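Clearing the Small Table

By Demetrio Bravo

A kitchen table used for prep, snacks and washing up collects small items faster than a counter does. The surface is shallow, there is no backsplash to push things against, and everything on it competes for the same middle third. In May, Tolto, a household design studio in Manzano, looked at 35 tables of this kind and recorded how long each took to clear. The median was 13 minutes, most of it spent moving the same pieces twice.

Tolto's method assigns zones before anything is lifted. Tall or deep vessels go to the rear. Flat goods stay forward. Anything that will need washing goes in a tray with raised sides.
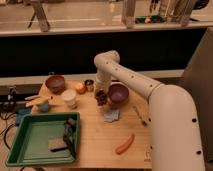
The tray matters more than its size suggests. It holds the sponge, and it gives long-handled tools a boundary so they do not roll. Tolto specifies a minimum wall height but no color, on the grounds that users pick one they can find quickly and keep to it.

Bowls are the second problem. Two bowls of similar diameter should nest, but if they differ in wall angle the upper one sits high and tips when knocked. The studio keeps them apart -- one at the back, one within reach of the dominant hand -- and stores food in neither until the cloths have been dealt with. Cups stay upright. A cup laid on its side uses nearly 600 square centimeters of usable surface once its rolling path is included. 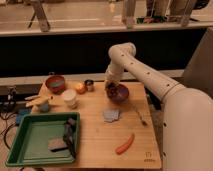 Photo: Usadgate Features / Tolto

Cloths are folded flat and left in the open center until last. A folded cloth can be worked around, and it marks the area that must end up clear. Carrots and other tapered produce should lie at an angle to the front edge, where they are less likely to roll off. Round fruit belongs behind the cups.

The Delness edition of the guide adds a page on thin utensils, which readers had reported losing under bowls. Its advice is to move them first.

Last updated: May
1,405 shares
Contact | © Usadgate | Back to top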